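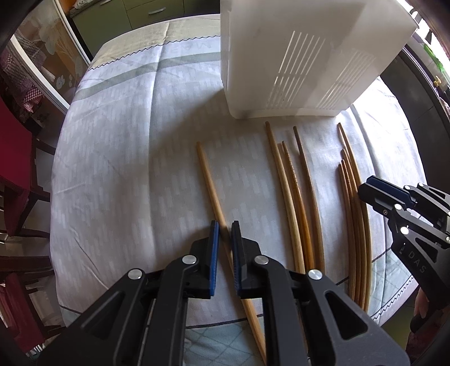 A white plastic basket on the patterned tablecloth.

Meteor watcher Zoriana Derkach on cold nights, bad forecasts and why she still writes everything down by hand

Zoriana Derkach has a cold. She apologizes for it on the phone, then again ten minutes later, then gives up and just coughs. "Three nights out in a row," she says. "My own fault. The Leonids were weak this year and I stayed out anyway."

She has been logging meteors from the hill above Zornska since she was a teenager. Same hill, mostly the same chair. Her logbooks now hold 2,301 meteors, each with a time, a brightness guess and a line for where it crossed the sky. Plus a column she calls "remarks," which is the one people ask to read.

"It's mostly complaints. Dew. A dog. One says 'fast, greenish, I was pouring tea.' I like that one."

We talked on 23rd November, between shower peaks, which for her counts as a break. The Geminids are next and she's already watching the moon.

How did it start? Not with a telescope. Her father didn't own one. There was a pair of heavy binoculars in the hall closet and she wasn't allowed to touch them.

"So I looked at the things you don't need binoculars for. Meteors, the moon, a planet if somebody told me which dot it was. I was maybe 11 and I had a school notebook. I wrote 'star fell, 9:40' and I thought that was science. Well. It sort of was."

The early notebooks aren't in the count. Times were off the kitchen clock, which ran fast, and she didn't write down whether it was cloudy. "You need the sky conditions. Ten meteors in a clear hour and ten meteors through holes in the cloud, those are different nights. I didn't know that yet."

What she does now is simple to describe and hard to sit through. Pick a patch of sky, about halfway up. Let your eyes get used to the dark, twenty minutes at least, no phone. Then watch, an hour at a time, and note every meteor and whether it belongs to the shower or is just passing through. You trace the path backward. If it leads to the radiant — the point the shower seems to come out of — it's a member. If not, it's a sporadic and goes in the other column.

"People get upset about sporadics. They drove out for Leonids, they saw a beautiful one, and I say sorry, wrong direction. I've learned to wait a bit before I say it."

Her best night was a Perseid maximum. No moon, dry air, wind off the hill. She logged 53 in a single hour and had to stop writing full lines, just times and a tick. Worst night? She laughs, coughs. "Zero. More than once. You write zero and you sign it. A zero in a clear sky is a real observation, you dont throw it out."

On forecasts she is less patient. Every August and every December the same headlines, more than a hundred an hour, don't miss it. That number has a name, the zenithal hourly rate, and it assumes a perfectly dark sky with the radiant straight overhead. Almost no one has that. From a town you might see a handful.

"So a family stands in a parking lot for 15 minutes with the headlights on, they see nothing, they go home, and the kid thinks it's a trick. It makes me mad. Just tell them an honest number. Tell them to bring a blanket and stay past midnight."

Why past midnight? Because by then your side of the Earth is turning to face the way the planet is moving, and it runs into more of the stuff head on. She likens it to bugs on a windshield, then says everyone uses that one and asks if I can find a better one. I couldn't.

The Geminids are the exception, she adds. Their radiant is up fairly early in the evening, so kids get a decent chance before bed. They're slower too. Easier to follow.

She runs a small email list called Grasora. It goes out before the bigger showers with the moonrise, the radiant height for Zornska at different hours, and a plain guess at what a beginner will see. No pictures. It has 714 readers, many of whom she has never met. Some write back with counts of their own and she checks them over before adding them to the shared table.

"I can tell when someone has rounded. Twenty, thirty, twenty. The sky doesn't do that. I write back and say please, give me the ugly number."

And the equipment? There isn't much. A reclining garden chair. A sleeping bag. A red flashlight, a clipboard, pencils because ink quits in the cold. A talking clock meant for blind people, which reads the time out loud so she never has to look down. A thermos.

She did try a camera. For one season a friend set up a little automatic station from Fletitz on her roof, and it caught plenty. She has nothing against it. "It's better than me at four in the morning, definitely. It doesn't get sleepy. But it misses faint ones I get, and it can't tell me it was a nice night." The station is still up there. She checks its records agianst her own on Sundays, or when she remembers.

In October the Orionids were mostly clouded out. She got 2 hours over the whole week. Both went in the book.

I asked about light. It's the question everyone on her list asks. The hill used to be properly dark to the south. Then came a road, then a row of greenhouses lit all winter. The faintest star she can see from her chair is brighter than it used to be, and she has the numbers to show it, since she writes that limit down at the start of every session.

"I didn't set out to measure the lights. I was measuring meteors. But it's all in there, page after page, the sky getting worse."

She has moved the chair to the north slope. Cuts out part of the glow, also some of the sky. For the Geminids it hardly matters, the radiant climbs high enough.

Advice for beginners, quickly, because her voice is going. Dress for ten degrees colder than it is. Lie down, don't stand. Don't stare at the radiant, the long trails show up away from it. Go with somebody the first time and split the sky between you. Write it down, even badly.

Any plans past December? The Quadrantids, early January. Short, sharp peak, a few hours and it's gone. Last winter it came in daylight for Zornska and she slept through it. She'll have the chair out regardless. First she wants to get rid of this cold.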